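Bagheri comet history: full edition or the short one?
Book Talk > Science & History

inkwell_otter
So I finally started the big Bagheri Press history of comet hunting, the 753-page one, and I'm torn. I love it! But I'm on page 274 and we've only just gotten to the first decent telescope (the chapter before that was all calendar reform, which I skimmed, sorry). Has anyone read the short version Nastar put out? Is it the same book with the slow parts gone, or did they gut it?
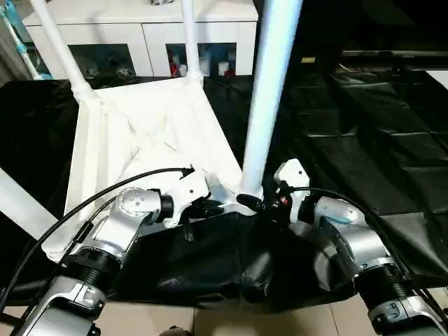 White stool, upside down on black plastic

slowpage
Gutted, in my opinion. I borrowed the Nastar one from the library in Florno and the whole argument about who got believed and who got laughed at is down to a few pages. You get the discoveries and none of the fights. Stick with the big one and skip the calendar stuff if you have to.

bus_reader
I'm going to disagree with slowpage. I read the short one in February on my commute and had a great time. I don't need 2618 endnotes to enjoy a book about comets. The author can really tell a story once the letters between observatories stop getting quoted in full.

slowpage
The letters are the best part!! That's where you see them doubting their own numbers.

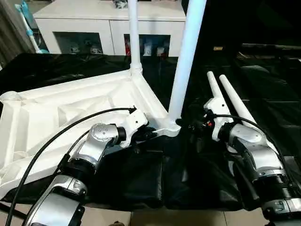

inkwell_otter
The letters are winning me over, I'll admit. What bugs me is how the middle section is put together. There's a strong claim early on that amateurs did most of the finding, then the proof for it is scattered all over the later chapters. It's like that white frame with two poles standing up and two more lying off to the right. I can see the pieces, I just want them joined up before I'm asked to agree. Does the short one fix that?

bus_reader
Kind of, yeah. The amateur chapter comes first and stays in one piece. If you want to try both, my order would be:

1. Read the short one's opening chapter, then stop.

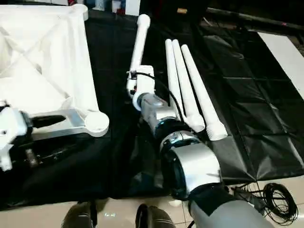 2. Go to the big one and start at the telescope chapter, where you are now.

3. Save the endnotes for last, or never.

marginal_moth
Jumping in to say the Furkix audio is the full text and it comes in 2 parts. The narrator does the letters in a slightly different voice, and it made them much easier to follow for me. No endnotes though, so slowpage will hate it.

slowpage
I do hate it, I've tried it. The dates go by too fast.

inkwell_otter
Okay, going with audio for the letters and paper for everything else. I'll report back once I get past the telescope.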